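Notes for the Stolton Library talk, 06/03/2018
Setting a Table for People Who Are Going to Argue
(25 min plus questions, don't run over, the knitting group has the room after)

OPENING
Wait for the chairs to stop scraping. Thank Mehrangiz for the introduction, whatever she ends up saying. She has threatened to mention the gravy.

Start with the number. I once kept a diary of every dinner I hosted or sat through, and stopped at 449. Pause. Let them work out what kind of person does that. In more than 2,000 pages of etiquette books I read over the same stretch, I found plenty on fish forks and almost no help with an uncle.

So the talk is about the uncle. Fish forks are at the back of the handout.

PART ONE: WHERE PEOPLE SIT
Families sit where they sat when they were nine. Ask for a show of hands: who still has "their" chair at their parents' house? Expect nearly everyone. Ask who has ever taken somebody else's chair on purpose. Expect one hand, probably Fuad Nigatu's, and ask him how it went.

Main point: put the two people who disagree on the same side of the table, with one person between them. Facing each other, they debate. Side by side, they have to lean around a third party and a bread basket, and most opinions aren't worth the leaning.

The person in the middle should be a slow eater and a little hard of hearing. (Pause. My mother-in-law comes to these. Check where she is sitting before using this line.)

Round tables. Somebody always asks. Yes, they are friendlier. They also let everyone hear everything, so decide how much you want that.

PART TWO: WHAT GOES DOWN THE MIDDLE
Flowers: low. If I can't see your face over the lilies, I will assume you agree with me and keep going.

Candles: fine until somebody gestures. Tell the Firkwood story here. Short version only. The sleeve was put out quickly and the marriage lasted another five years.

Food that has to be passed is worth more than food already on plates. It is very hard to hold a grudge and a hot dish of potatoes together, and the potatoes need both hands. I try to have at least two things going in opposite directions at any time. When they meet, there is a traffic problem, and a traffic problem gives people something to be annoyed about that has nothing to do with the election.

Serving spoons. Always one fewer than you need. The Babaei household, where I learned most of this, managed a dinner in April with a single ladle, and people who hadn't spoken since a land dispute were soon asking each other for it by name.

DRINK WATER HERE. Skip to Part Three if past the 15 minute mark.

PART THREE: THE CLOTH
I have become a tablecloth person, and I'd like it noted that I fought it. For years I thought a cloth was something you owned so that you could wash it.

White linen makes people sit up straight, and people sitting up straight are preparing a statement. A white cloth also turns a drop of wine into an event. Somebody runs for salt, somebody else says salt is a myth, and now you have your argument without having gotten to the soup.

Pattern forgives. Checks are good. Checks with something printed over the top are better. A loud cloth tells your guests that the standards in this house have already been lowered and they are free to relax. My Gerkia cousins bring out their worst cloth for their best company, and they have the longest, calmest dinners of anyone I know.

If someone asks about placemats, say I have no position on placemats. I do have one, but it takes ten minutes.

QUESTIONS
Likely ones: phones (a bowl by the door, and put yours in first), children's table (yes, and I'd like to sit at it), what to do if someone walks out (keep their plate warm and say nothing when they come back).

Last thing before letting them go: handouts by the coats, fish forks on the back, and please stack the chairs.

Leave the final slide up while people find their coats.
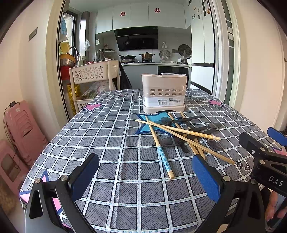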